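From: Kenza Naciri
To: gripper-users list
Subject: Re: Gesonden hand unit, worth it for soft goods?

Tolera Fikre wrote:
> We have a quote from Gesonden for two hand units at 2,000 each.
> Has anyone on the list used one on cloth and knits? The sales
> sheet only shows blocks and cups.

Tolera,

We had one on loan at Flirnham through July and used it mostly on soft things. The test box held a leopard-print piece, foam, a polka-dot satin scrunchie, some knits and a fluffy light-blue strip laid over blue fabric.

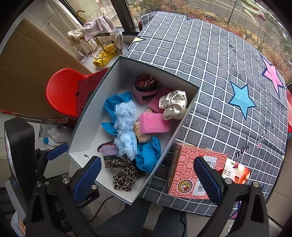
Soft goods box, gripper at the near end.

We logged 615 picks. Of those, 158 had to be done over, nearly all on the satin and the fluffy strip. Foam was easy. Knits were fine if you came in from the side and closed slowly. The blue pads are good enough that I would not pay for the softer set.

Two complaints. The body is bulky, so small items close to a wall of the box are hard to get at. The cable is also too short for a seated operator, and Gesonden wants extra for a longer one.

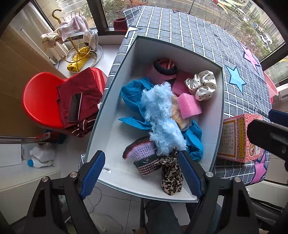

Fingers inside the box, left one against the wall.

Setup took Dagim Gebru a morning, most of it spent on the Worku export plugin, which fails without a message if the folder name has a space in it.

At 2,000 I would buy one, run it for a month and then decide on the second. Sumeya Dinsa at Zornthorpe has the older model and may be willing to lend it to you for comparison. I can send the pick log if you want it.

Kenza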